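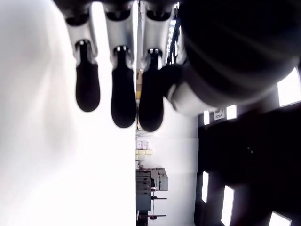
Ekstead Adds Gray Drawer Cabinet to Its Skutis Workroom Storage Line

Fri 17 July – Ekstead today announced the Skutis drawer cabinet, a gray floor unit with stacked drawers for workrooms, repair shops and teaching labs. Orders open now. Deliveries begin in August.

The cabinet is the first Skutis product sold as a complete unit. Earlier parts in the line were wall panels and shelf inserts, supplied separately and fitted on site by the customer.

Drawer specifications

Each drawer runs on full-extension slides and is rated for an evenly spread load of 25 kg. An interlock allows one drawer to be open at a time. The drawer fronts are plain and take adhesive or magnetic labels. Dividers are sold in sets and can be moved without tools.

The cabinet may be placed directly against a wall. It does not need rear clearance, and the leveling feet adjust from the front by up to 30 mm. Ekstead recommends anchoring the unit to the wall where the floor is uneven or where the top drawers will carry the heaviest items.

Room trial

Ekstead tested the cabinet over 3 months in a shared workroom operated by Prulorel. Staff moved 1,843 stock items out of open bins and into labeled drawers, with small fittings at the top and heavier hardware at the bottom. Two changes followed from the trial: a deeper lip on the drawer fronts and a quieter stop at the end of the slide.

"Most requests concerned the slides and the labels," said Heather Rewi, product manager at Ekstead. "People wanted to read a drawer from a standing position and close it with one hand. The production version meets both requirements."

Availability

The Skutis drawer cabinet is offered in gray only. It ships assembled, with keys, leveling feet and one divider set. Wall anchors are included – screws for masonry must be ordered separately. Distribution is handled by Backlund, which also stocks replacement slides and locks.

Existing Skutis divider sets fit the new drawers. Shelf inserts do not.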